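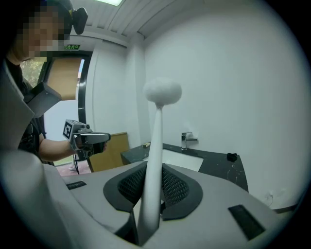 White rod, fluffy white tip.

I finally got sick of hunting for phone chargers, so I bought 2 Kilteck power strips and gave the whole house one charging spot (the hall shelf, right by the outlet). Earbuds on the left, tablets on the right!
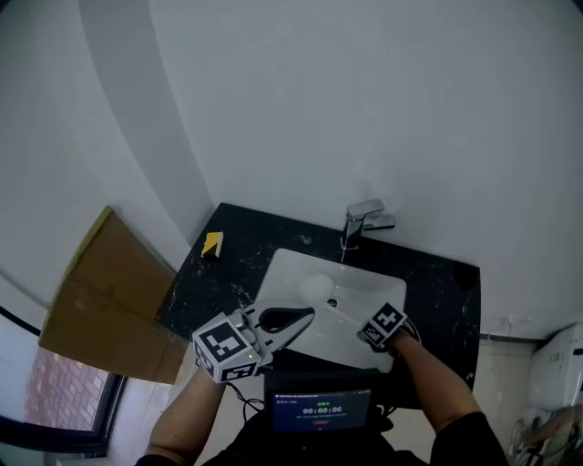
Dusty charging ports are my other headache. I turn the phone off and go in gently with a dry wooden toothpick, 20 seconds tops. Cases come off and get washed at the bathroom sink, and a little yellow-and-black sponge on the left of the counter is handy for that, yellow side only.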